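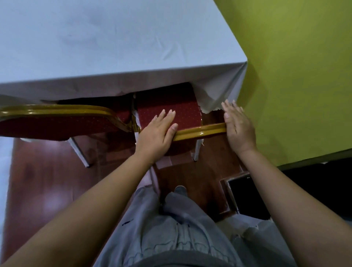 Chair Push Fault at Sullasberg: Questions for the Field Engineer

In August a Zaki unit working in the banquet hall at Sullasberg pulled a table out of line and pressed a staff member's hand against a chair on the far side. The hand was bruised. The unit was taken out of service the same night and the fleet was limited to aisle transport until the cause was known. We spoke with the field engineer at Sollow who wrote the fault report. The conversation covered the event, the fix, and two items that are still open.

The job is simple to state. After a table is dressed, each chair is pushed in until the top rail sits at or just under the table edge. The cloth hangs down in front of it. The chair has to go in without taking the cloth along.

"People underrate the cloth," the engineer said. "The chair is a rigid body on four feet. We have a good model of that. The cloth is draped over a hard edge, it may be folded back on itself at the corner, and it may have a torn hem. When the rail goes under, the hem can ride on top of the rail, drop behind it, or get trapped between the rail and the gripper pad. The first two are acceptable. The third one is what we had."

The fault occurred on push 101 of the shift. The unit had taken hold of a chair by the top rail with both arms. The left pad seated on the rail as intended. The right pad closed over the rail and a fold of hem together. The unit logged a good grip on both sides because pad pressure was inside its limits, and a fold of tablecloth adds very little thickness.

The push itself completed. The table moved on the retract. The chair had stopped against the table leg, the controller read this as a chair fully in, and the arms began to withdraw. The right pad opened late and still had cloth in it. The cloth came toward the robot and the table came with it.

Asked why the force limit did not stop the motion, the engineer said that it was working as written. The wrist sensors are read 1000 times a second. The stop condition looked at how much the force changed over a window of 24 milliseconds. A collision with a table leg or a person's shin gives a steep change inside that window. A cloth being drawn tight does not.

"The slack comes out first, then the weave stretches a little, then friction between the cloth and the tabletop takes up the load," the engineer said. "Each step is small. You can go from nothing to a load that moves a table and never trip a limit on rate. There was an absolute limit as well, but it was set for the push direction. On retract it was masked. Somebody had masked it early in development to get rid of false stops when the pads peeled off vinyl, and it was never put back."

That somebody, the engineer added, was on the same team, and the mask was listed in the release notes. It had been reviewed twice. Both reviews were done with bare tables.

The staff member was standing at the opposite side, straightening a chair that was already in place. When the table shifted, the hand was between the table edge and the chair rail. The unit did not know anyone was there. Its floor scanner sees ankles at a low height, and the person's feet were behind the hanging cloth and a row of chair legs from the unit's position.

Under the site rules no one should have been at that table while the unit was working it. The engineer did not put much weight on this. "The rule was a sign at the door and a line in the training sheet. Everyone who sets a room walks between the tables. If the safety case depends on a person not touching the next chair over, the safety case is weak. I wrote that in the report and it was left in."

The emergency stop was pressed within a few seconds and the arms halted. A second problem then appeared. On an emergency stop the pads hold their last position so that a carried load is not dropped. For a chair in the air that is correct. For a cloth under tension it meant the table stayed where it was, with the hand still pinned, until a second worker lifted the table edge. The unit gives no way to open the pads without a restart, and the restart takes longer than anyone would wait.

The engineer was asked to describe how the task is done by a person, and why the unit was not built to do the same thing from the start.

"We had watched it being done many times. We had not watched it closely enough. A person puts both hands on the top rail, flat or nearly flat, and leans. The fingers may go over onto the upholstery. Very often there is no real grip at all. If some cloth is under the fingers, it slides out when the hand is lifted, since nothing is squeezing it."
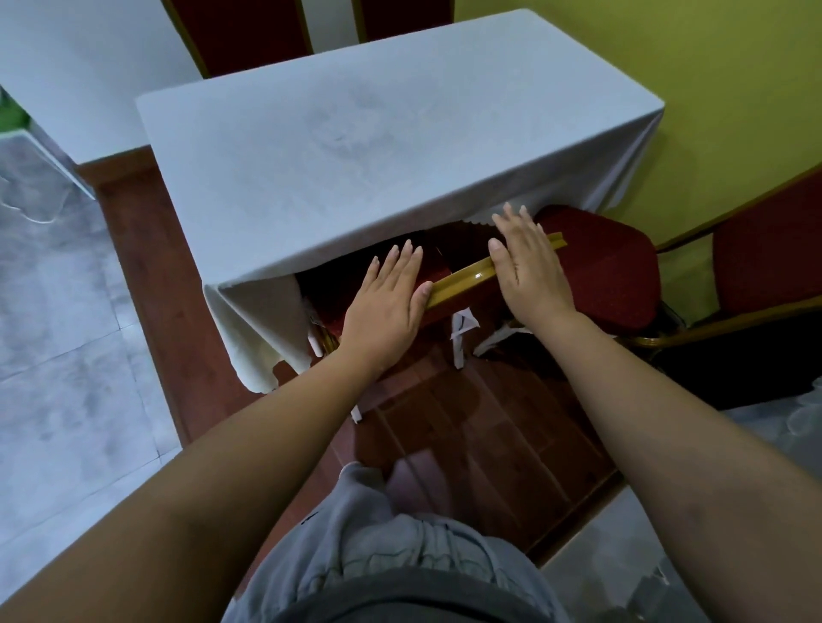 The revised push follows that pattern. The pads stay open and lie on the rail with light downward pressure, and the forward load goes through the palm plate. Closing on the rail is now allowed only when the chair has to be pulled out or turned. The change cost some accuracy in heading. A gripped chair goes in straight, while a chair pushed with open pads can swing if one foot drags, and the unit has to correct by loading one side more than the other. The mean time per chair went up. The site accepted this.

Three other changes went into the release. The absolute limit is active in both directions. A slow-load check compares the wrist force during retract with the force expected for an empty pad, and stops if the difference persists. The emergency stop now looks at arm height and chair state: if the chair is on the floor, the pads open.

The pad supplier, Brelodus, also changed the edge of the pad from a square lip to a rounded one. The engineer was lukewarm. "It helps with frayed hems. Loose threads were catching on the lip, and we saw that on the bench. It was not the cause at Sullasberg, and I would not want anyone to read the pad change as the fix. A site that puts new pads on old software has the old fault."

Testing was done on a copy of the hall layout, with the flooring seams included, because a chair foot that catches on a seam produces a force trace close to that of a chair meeting a table leg. The cloths used were retired ones with worn edges and some with torn corners. The test plan called for 2000 pushes with the hem placed by hand in bad positions. The first attempt was abandoned when the slow-load check produced so many false stops that no useful rate could be measured. The threshold was moved, and the full count was then started again from zero. The final run had no table movement. It did have false stops, mostly at corners where the cloth was bunched, and those are left to an attendant.

Two items remain open. The first is detection of people behind a dressed table. The low scanner cannot see through cloth, and a second sensor at chest height has trouble with chair backs in rows. Until this is settled the unit works one table at a time with the tables on either side kept clear, and an attendant holds a wireless stop.

The second is the decision that a chair is fully in. The controller still infers this from a rise in force. A chair that stops against a table leg, against another chair under the same table, or on the edge of a floor box all look much alike in the data. The engineer would like a camera check of rail position against the table edge before the arms withdraw, but the hem often covers the part of the rail that would need to be seen.

Asked whether the hall at Sullasberg has the unit back on chair work, the engineer said it is running there on a limited basis, for rooms set the evening before. Same-day rooms are set by hand. No date has been fixed for changing that, and the engineer has asked for the slow-load logs from the site before the limit is reviewed.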